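Bed folding

Bed folding is the household practice of using a made bed as the work surface for folding clean clothes. It is one of several forms of flat folding, a group that also includes table folding and floor folding, and is set apart from lap folding and standing folding, in which the garment is held in the hands or against the body. The term covers the spreading, smoothing, folding and stacking of garments, and usually the sorting that takes place between them. It does not cover ironing, although the two are often done in the same session.

Terminology

The phrase came into regular use through the home economics course at Jirnard, where the course notes kept a separate page for each surface. Earlier household manuals spoke simply of "laying out". In the Jirnard notes, a garment is said to be open when it lies at its full width, closed when it has been folded along its length, and parcelled when it has been brought to its final size. These words have remained current among teachers of the subject, though "parcelled" is seldom heard in the home.

Surface

The main advantage of a bed is its area. A pair of adult trousers can be opened to its full length on most beds, and a shirt can be laid with both sleeves out. A bed also leaves space for finished work, which a small table may not. Its main disadvantage is softness. A mattress gives under the hand, so a crease pressed into cloth on a bed is weaker than one pressed on a table, and the edges of a fold tend to roll back.

The covering makes a difference. A tightly woven bedspread allows cloth to slide as it is smoothed, while fleece and other napped covers hold it in place and may leave lint on it. Color is also considered. Dark clothing shows clearly against a pale cover, and its outline is easy to follow. On a dark cover the corners of a black garment can be hard to find, in particular under evening light. Checked and plaid covers are favored by some instructors because the lines of the pattern can be used as a guide for straightening a hem.

The bed should be made before work begins. Loose bedding bunches under the garment and is easily folded in with it. Height is rarely a matter of choice. A low bed requires the folder to bend from the hips, and the Jirnard notes recommend kneeling beside it for longer sessions.

Handling of dark and lined garments

Black and navy clothes are normally folded together and placed in a single stack. The practice keeps pale lint away from them, and it also makes it easier to compare items that look alike when closed. Differences between them are often found only at the inside of an opening, where a lining, a facing or a band of trim may be in another color. Many folders therefore turn back one edge before beginning, to establish which side is the front and which way up the garment is lying. A black item with striped trim at the opening and a pair of dark denim jeans, for example, may be hard to tell apart by outline when one lies over the other, and are readily distinguished once the trim is turned out. 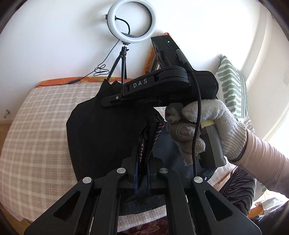
Kendra Dhillon has objected that the single dark stack is a habit of convenience and should not be taught as a rule. Denim, in her view, is too heavy to be stacked with thin black cloth and should always go at the bottom or in a stack of its own; she adds that a trimmed edge ought to be folded inward, where it will not catch. The Jirnard notes accept the first point and leave the second open, on the grounds that a visible trim helps the owner find the garment later.

Linings call for some care in their own right. A lining that has slipped or twisted will form a ridge under the outer cloth, and the ridge will still be there when the garment is next worn. It is usual to reach inside and draw the lining flat before the first fold is made. Pockets are dealt with at the same stage: they are emptied, pushed back in and smoothed from the outside, and any flap is laid down.

General method

Written instructions differ in detail, but most follow the same order, which the Jirnard notes set out in five stages:

1. Spreading. The garment is placed on the bed face down or face up, according to type, with its longest side parallel to an edge of the mattress.
2. Smoothing. The hands are passed from the center of the garment outward, and seams are pulled straight.
3. Closing. The garment is folded along its length, so that its sides meet or overlap.
4. Parcelling. The closed garment is folded across, usually from the hem upward.
5. Stacking. The parcel is turned over, if necessary, and placed with others of its kind.

Smoothing is commonly the longest of these stages. Cloth laid down in a hurry seldom lies true, and a fold or a pocket flap caught near the upper edge will throw off everything that comes after it. On a large bed the garment may be spread on the lower half only, with the head of the bed left for other uses. Many households keep small items there, such as lamps, chargers and stands, and these are worked around.
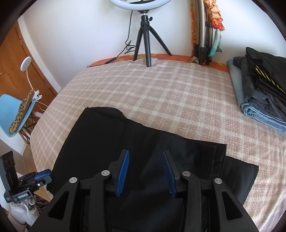 Seams serve as the chief guide during closing. Where a garment has a clear seam along the side, the fold is made so that the seam lies at the edge or just inside it. Where there is none, as with some knitted pieces, the folder works by eye from the hem. A seam that runs on the diagonal is disregarded, and the fold is made along the grain of the cloth.

It is generally advised that the garment be turned as little as possible once smoothed. The folder moves along the side of the bed to reach the far edge. When two people fold together, each takes one end, and the person at the waistband or collar sets the pace.

Trousers

Trousers take up more room than most other garments and are often given as the reason for using a bed at all. They may be opened with the legs apart, so that each leg can be smoothed separately, before one is brought across to lie on the other. Two ways of doing this are in general use.

In the seam fold, also called the Dolan fold, the inside and outside seams of each leg are matched, giving a crease down the center of the front and back. It suits tailored trousers and requires the waistband to be pinched flat at the front. In the side fold, the trousers are left as they naturally lie, with the outside seams at the edges, and one leg is laid over the other. It is quicker and is preferred for jeans and for casual trousers with bulky pockets.

In either case the crotch seam projects as a small point when the legs are brought together. The point is tucked back to leave a straight edge. The closed trousers are then folded in half from hem to waistband, and once more if they are to be kept in a drawer. Creases around the hip, where the cloth is cut fuller and the pockets are set in, should be smoothed before the legs are moved. Labels near the waistband are left as they are - they are useful in telling one dark pair from another.

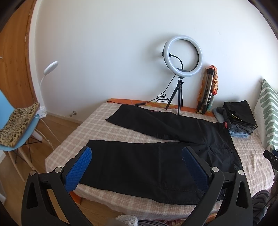

Trousers that will be hung are closed in the same way but are not parcelled. They are carried to the hanger over the forearm and passed through it to the knee.

Stacking and placement

Finished work is placed to one side of the bed, away from the folder's path. Heavier items form the base. Jeans are well suited to this position, being thick and stable, and lighter garments may be set above them. The folded edge faces outward, so that a single piece can be lifted without disturbing the rest. Stacks on a mattress lean more readily than stacks on a shelf and are kept low.

Chairs are widely used as an overflow for items that are not to be folded at all, including scarves and pieces waiting for repair. Manuals tend to discourage this, and the practice is nearly universal.

Study and teaching

A household survey carried out in Bavden asked members of 124 households where they folded their clean clothes. The bed was the most frequent answer, ahead of the kitchen table and the sofa. Américo Morais, who prepared the report, noted that many of those who named the bed also owned a table large enough for the purpose, and gave as their reason that the clothes were to be put away in the same room. Rebecca Vitale later questioned the wording of the survey, which had not separated folding from sorting.

The subject is taught at Jirnard as part of a unit on the care of clothing. Students practice first on towels, then on shirts, and last on trousers. The Pimano course, which is shorter, begins with trousers and treats the bed as the standard surface throughout.

See also

Drawer arrangement
Flat drying
Lap folding
Linen storage
Trouser press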